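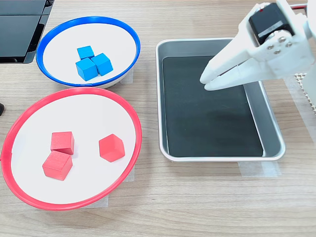 Workshop Tips: Keeping a Small Tabletop Arm Cell in Shape

We run a small sorting cell with a printed two-finger arm on a wooden table. It takes cubes from a tray and puts them in bowls by color. The tips below come from looking after that one cell, but most of them will carry over to any light arm with hobby-type servos.

Tape down everything that isn't the work

Bowls and trays creep. A finger that brushes a rim moves the bowl a hair, and after enough cycles the arm is letting go over the edge. We use translucent tape at the bowls and along the tray. It lifts off the table without leaving much behind if you pull it back slowly and low. Replace it when the ends start to curl. Wipe the spot with a damp cloth first and let it dry, or the new piece won't hold either.

Line a metal tray

Bare steel is slippery and throws glare at the camera. A flat black mat cured both problems for us. Cut it a little small so it lies flat and doesn't ride up the sloping sides. Dust shows on black, so brush it off at the start of the day. When you put the mat back, press the corners down. A raised corner will catch a fingertip.

Check the screws on the gripper bracket

Screws in printed plastic work loose. Go around the bracket between the servo and the fingers every morning and snug each one by hand with the short driver. Stop as soon as it seats. So-ying Fung stripped a hole with a power driver in October and we had to print a new bracket, which took 9 hours.

If a screw keeps backing out, use a slightly longer one or a brass insert. Don't use thread locker on printed parts – some kinds make the plastic crack.

Clean the fingertips

Skin oil and tape residue build up on the tips and cubes start to slide. Rub them with a dry cloth. If that isn't enough, use a little dish soap on the cloth and dry them well. Look at the gap while the jaws are nearly closed. It should be even along the fingers. If it's wider at one end, a finger has bent or the bracket has shifted.

Watch the wires at the servo

Move the arm by hand with the power off, through its whole reach, and watch the wires as you go. They should never pull tight or get pinched. Leave a small loop near the servo and tie it loosely. Thulani Radebe traced two weeks of random stops to one plug that was half out of its socket.

Rehome after any bump

If somebody leans on the table, rehome the arm before you restart. Then run it slowly over the middle of the tray with nothing in it. The fingertips should clear the mat by 2 mm at the lowest point of the move. A folded index card makes a good enough gauge.

Keep a log

Ours is a notebook on the shelf. Write down the cycle count, what you changed and your initials. We swapped the gripper servo at 3250 cycles when it began to buzz, and the next one gets ordered before it reaches that number. Keep the old servo for its horn and screws.

Spare parts are in the drawer marked Vidmar. Ask Mercy Lema before taking the last of anything.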